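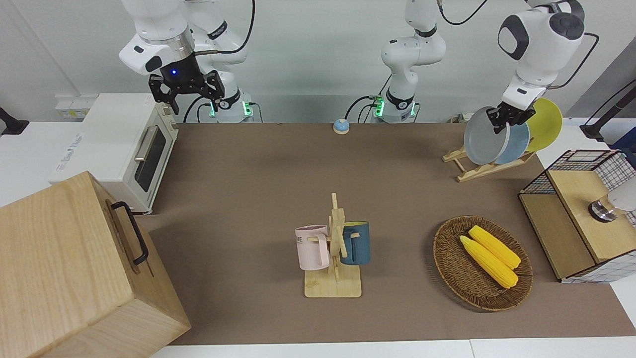 The Imano two-arm workstation at the Flumden demonstration room, with a plate held at the dish rack.

Imano Two-Arm Kitchen Workstation
On-site demonstrations at Flumden, Etisthorpe

The Imano is a table-mounted, two-arm robot workstation intended for teaching departments, research groups and product test laboratories that work with household objects. Flumden supplies the workstation, installs it and provides demonstrations by appointment at its premises in Etisthorpe. An open day is also held each May, when visitors may attend without an appointment.

Overview

The workstation consists of two white jointed arms mounted at the back of a white table. Each arm ends in a black parallel-jaw gripper. The bases carry green indicator lights, and the open side of the table is left to the objects and to the person setting them out. A brown mat covers most of the working surface.

The arms may be run together or one at a time. Tasks are prepared in Marty, the Flumden task software, which is included with every workstation. Marty stores each task as a named file that can be copied, edited and replayed by any trained member of staff. A license covers one workstation and does not need to be renewed.

The kitchen set

Most visitors ask to see the workstation with ordinary kitchen items, and the demonstration table is arranged accordingly. The current set includes a toaster oven, a wooden dish rack with round plates, a mug tree, a woven tray with two corn cobs, and a call bell. The pieces differ in weight, height and finish, and they ask different things of a gripper. A plate is taken by its rim. A mug on a peg has to be approached with regard to the post and to the mug beside it.

Customers are welcome to bring their own items. Glassware, knives and open containers of liquid are not accepted on the demonstration table. Any item heavier than a full dinner plate should be mentioned when booking, so that staff can advise on whether it is suitable.

What a demonstration includes

A standard demonstration lasts 70 minutes and is given to one organization at a time. It is made up of the following parts:

Introduction to the workstation, its controls and its stop functions
Plate handling at the dish rack
Mug handling at the mug tree
A task chosen by the visitor from the Marty task library
Questions, and a discussion of site requirements

Visitors remain behind the marked floor line while the arms are powered. Members of the visiting party who wish to operate the workstation may do so in the final part of the session, under supervision and after a short safety briefing. Closed shoes are required. Long hair and loose sleeves must be secured.

Photography is permitted. Visitors who wish to record video of the Marty screens are asked to request permission on arrival - this is normally granted.

Open day

The May open day runs from 10 a.m. to 4 p.m. Attendance is limited to 100 visitors in the building at any time, and there may be a short wait at the entrance around midday. Demonstrations on the kitchen table begin on the hour, with a break at 1 p.m. for inspection of the arms and cleaning of the mat. School groups are admitted in the morning and should be accompanied by at least two adults.

The demonstration room is on the ground floor with level access from the parking lot. Seating is available along one wall, and a hearing loop is fitted at the front row.

Ordering information

Workstation, complete with table, mat and Marty license: order code 1081
Kitchen set, as used in demonstrations: order code 198
Replacement gripper pads, pair: supplied on request

The kitchen set is sold separately from the workstation and may be ordered at a later date. Colors of plates and mugs vary with availability. The toaster oven is not part of the kitchen set and should be obtained locally, to suit the electrical supply at the customer's site.

Delivery and installation are quoted individually. The customer's floor must be level, and a clear path must be available from the delivery entrance to the room in which the workstation will stand. Flumden staff will visit the site beforehand if there is any doubt about access. Installation includes a day of operator training for up to four people.

Booking a demonstration

Requests should be made in writing to the Flumden demonstration office in Etisthorpe, stating the name of the organization, the number of visitors and the tasks of particular interest. Morning sessions start at 9:30 a.m. and afternoon sessions at 2 p.m. Changes to a booking can be made without charge up to two working days before the visit.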